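스템비(Stemby)

스템비는 영국의 자동화 장비 업체 조다(Zoda)가 판매하는 양팔 탁상형 조작 로봇 키트이다. 로봇 팔 두 대와 장착판, 알루미늄 프로파일 레일, 제어 소프트웨어로 구성되며, 대학 실습실과 소규모 연구실을 주된 고객으로 한다. 설계는 드윈웬 메러디스(Dwynwen Meredith)가 맡았다.

개요

조다가 앞서 내놓은 고프(Gough)는 팔이 하나인 교육용 제품이었다. 고프로는 한 손으로 물건을 붙잡고 다른 손으로 덮개를 씌우거나 지퍼를 여는 작업을 할 수 없었고, 이를 보완하려는 요구에서 스템비의 개발이 시작되었다. 개발 기간은 14개월이다. 초기 물량 181대는 영국 내 대학에 먼저 공급되었으며, 이후 일반 주문을 받기 시작했다.

구조

두 팔은 작업대 앞쪽에 놓인 긴 검은색 장착판의 양쪽에 볼트로 고정된다. 팔의 링크는 흰색, 관절부 하우징은 검은색이다. 장착판 아래로 홈이 있는 알루미늄 레일이 지나가고, 레일 앞면에는 흰색 랙 기어가 붙는다. 배선에는 보라색 케이블이 쓰인다. 작업 셀의 벽판은 별매품이다.
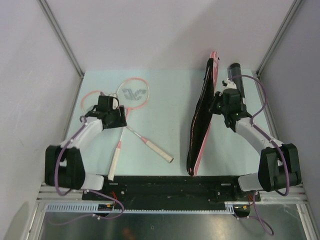

배드민턴 라켓 두 자루와 라켓 커버를 다루는 스템비. 오른팔이 커버를 세워 잡고 있다.

기본 작업 묶음

키트에는 셀로슬로(Seloslow)라는 작업 묶음이 포함된다. 일상 용품을 이용한 조작 과제 모음으로, 라켓과 커버처럼 길고 가벼운 물건, 필통이나 파우치처럼 모양이 변하는 천 제품이 주요 대상이다. 사용자는 과제별 초기 배치를 직접 수정할 수 있고, 시연을 기록해 600회분까지 기본 저장 장치에 보관할 수 있다. 한도를 넘으면 외부 저장 장치를 연결해야 한다.

천 제품 과제에서는 그리퍼 쪽 소형 카메라의 영상을 함께 쓴다. 팔이 물건에 가까이 내려가면 고정 카메라에서는 손가락이 대상을 가리는 경우가 많다. 손가락 표면에는 윗변을 따라 가는 요철이 있다. 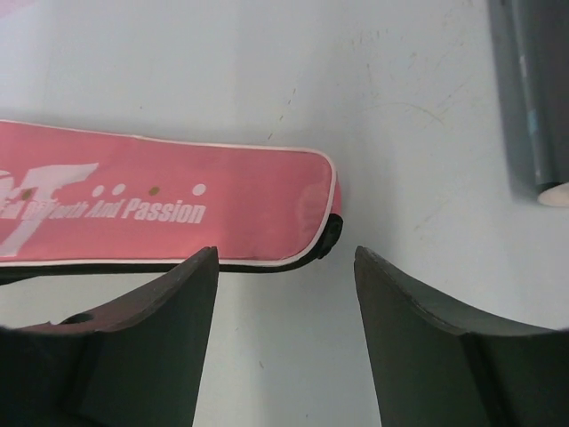
제6권 279쪽

분홍색 천 필통은 흰 글자와 둥근 점이 인쇄되어 있고 아래쪽에 검은 지퍼 띠가 둘린 제품이다. 셀로슬로 설명서는 이처럼 무늬가 있는 천을 단색 천과 구분해 따로 기록하도록 권한다.

평가

장비 평론가 튀디르 프로서로(Tudur Prothero)는 조립 설명서가 충실하고 부품 교환이 쉽다고 평가했다. 반면 케이블이 팔 바깥으로 늘어져 정리가 번거롭다는 점과 셀로슬로의 한국어 문서가 일부만 번역되어 있다는 점은 단점으로 꼽았다. 조다는 7월 갱신판에서 케이블 고정 클립을 기본 구성품에 추가했다.

같이 보기

고프(로봇)
양팔 조작
그리퍼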